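插座不该藏在床头柜后面
——谈客房电气点位的排布

客房翻新的预算里,电气点位通常排在很靠后的位置。墙纸、地毯、床垫各有专门的选样流程,插座和开关则沿用原有底盒,施工单位按旧图恢复,验收时测一遍通断和漏电保护,事情就算结束。我认为这个顺序应当倒过来:点位先定,家具后定。

理由先从尺寸说起。客房床头柜的台面高度多在床垫上沿附近,而老式底盒的安装高度是按踢脚线以上的习惯值定的,两者之间没有任何换算关系。结果是面板落在台面以下、柜体背后,或者恰好被灯座挡住。住客要给手机充电,得先挪灯,再探手到柜后摸索。标准型插头加上充电器本体,厚度不小,柜背与墙面贴合时根本插不进去,于是柜子被拉出来,退房后由客房服务员推回去,线缆便夹在柜背与墙之间。绝缘层的损伤大多集中在这个位置,日常保洁又看不到。

Anonis去年八月完成的一轮改造可以拿来讨论。该项目共550间客房,原设计每间床头两侧各设一个双联插座,高度统一,未与家具图叠合。样板间阶段用的是悬空搁板,没有暴露问题;批量采购时换成了落地柜,柜体加高,靠窗一侧的面板几乎全部被遮。补救办法是在柜背开孔并加装延长插座,每间的追加工时不多,乘以房间总数就相当可观,而且柜内从此多了一处接插点,多了一处发热源。

Murusard的做法相反。他们先用胶带在毛坯墙上标出床垫上沿、台面和灯座的投影,再确定底盒中心,高出台面70毫米。这个数值没有规范依据,是用几种常见充电器试插后取的,能保证插头朝下时线缆不弯折,也不至于高到碰着靠枕。图纸上多了一道工序,现场少了一批变更单。我赞成这种取值方式,它的前提是家具供应商必须在底盒预埋之前锁定台面高度,公差写进合同。

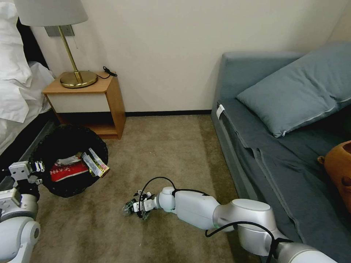

灯具开关的位置

床头灯的控制方式,常见的有灯体开关、线上开关、拉绳和墙面开关。从维护角度看,墙面开关最省事,坏了换面板即可;线上开关最差,它的重量由软线承担,反复拉扯之后接线端子容易松动。拉绳介于两者之间,机构简单,黑暗中也容易找到,缺点是绳体会脏,需要列入更换清单。

近几年流行的触控面板我持保留意见。它把总控、阅读灯、夜灯和窗帘集中在一块玻璃上,图标的含义要靠猜。住客半夜想关掉一盏灯,常常先把全屋的灯点亮。Warnedov的运维人员曾统计前台接到的夜间电话,与灯有关的占20%左右,其中多数并非故障,只是找不到对应的键。一个需要打电话才能关掉的灯,在功能上应当按不合格处理,哪怕它通过了全部电气测试。

我的建议是床头每侧保留3个独立的物理按键,分别对应总控、本侧阅读灯和夜灯,行程明确,手感有区别,不与插座共用面板。窗帘和空调另设,不必凑到一起。背光亮度应可关闭,很多人对床边的蓝色指示灯非常敏感,用毛巾盖住面板入睡的情形并不少见,这对散热也不利。

USB口要不要装

近年的翻新清单上几乎必有USB充电口。我的看法是少装,或者装成可更换模块。接口标准的更替周期短于墙面装修的周期,埋进墙里的变压模块几年后就落后于随身设备,输出功率不足,又长期带电待机。Juška生产的一种插拔式模块可以不动底盒单独更换,单价高一些,按全周期折算并不吃亏。预算紧张的项目宁可多放一个普通交流插座,住客自带充电器,兼容性问题随之消失。

与此相关的是取电开关。拔卡断电对节能有意义,但床头至少应有一个插座接在常电回路上,并作明确标识。外出时设备仍需充电是合理需求,不预留的后果是住客用名片或会员卡长期顶住取电槽,节能目标落空,空调也跟着整天运行。

验收应当怎么做

现行的验收表只问通与不通,建议增加几项操作性测试:家具全部就位后,人躺在床上,不起身,能否完成插拔;关灯后能否在黑暗中找到开关;插头插入后,柜体能否保持原位。测试不需要仪器,一名验收人员几分钟可以做完一间。发现面板被遮挡的,应记为缺陷并由设计方承担修改费用,不应归入“使用习惯问题”。

另有一项常被忽略,即线缆余长。台灯的电源线出厂长度往往远超实际需要,多余部分堆在台面或地上。采购时可以要求供应商按点位距离定长,或者在柜背设绕线架。定长后的灯不能随意换房使用,仓库须按房型编号存放,这部分管理成本应事先计入。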